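Skukberg Table – User Guide
Section 5: Everyday Use and Care of the Tabletop
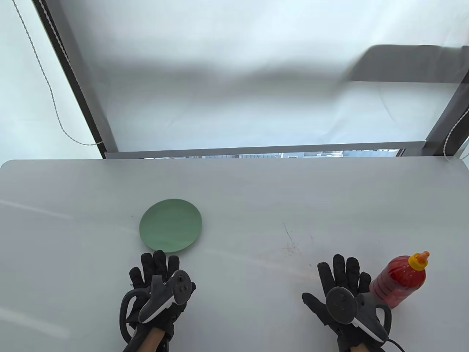 Your Skukberg table has a matte finish that we hope you'll enjoy for many years of breakfasts, late suppers and everything in between, and it asks for very little in return. Most of what lands on it will do no harm at all. A round plate with a raised rim, like the pale green one on the white top, can go straight down without a mat as long as it isn't straight from the oven, and a squeeze bottle of red sauce may stand there all through dinner if you wipe its base first. Sauces with chili or tomato are the ones to watch on a white top – they can leave a faint pink ring if they sit overnight.

After each meal

1. Clear the plates and bottles, lifting them instead of sliding them.
2. Wipe up any sauce with a damp paper towel, working from the outside of the spill toward the middle so it doesn't spread.
3. Go over the whole top with a soft cloth, warm water and a small drop of dish soap. Don't forget the rounded corners, where drips like to collect.
4. Rinse the cloth, wring it out well and wipe once more.
5. Dry with a clean towel.

Note: If you see a streak on the top after drying, move your head a little before you reach for the cloth again. Very often it's only the light from a window or lamp!

Caution: Do not use scouring powder, steel wool or bleach. They will leave shiny patches in the matte finish, and these can't be polished out.

For a stain that stays put, mix baking soda and water into a thin paste, leave it on for 7 minutes and wipe it away gently. Repeat once if needed, then let the top rest until the next day.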